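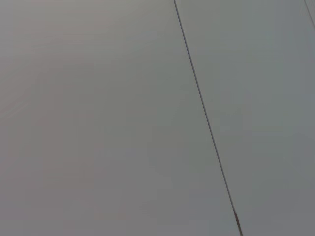
Figure 3. A joint between two gray panels, with a reddish-brown streak in the lower part of the gap.

4.2 Where the cleaning gets missed

Anyone who has kept house for long will have a fair idea of what we found in this part of the study, and we were glad to see the diary entries bear it out so plainly. Across the 22 households in Klinhom and Lasik we collected 2864 entries, and the places people wrote about with the most feeling were hardly ever the broad, open surfaces. They were the joints, the corners and the narrow gaps (Figure 3), where a cloth passes over the top and leaves whatever is down inside. One household in Lasik went over the same kitchen joint every evening through October – and still listed it as "not really done" each time.
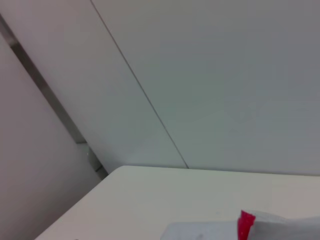 Wiping habits also differed between the 2 towns more than we had expected when we planned the diaries. Families in Klinhom tended to fold the cloth and turn it to a fresh side as they went along, while those in Lasik more often rinsed it and carried on with the same side. We would not want to make too much of this, as the Klinhom diaries were fuller to begin with and their writers – bless them – seemed to enjoy the task.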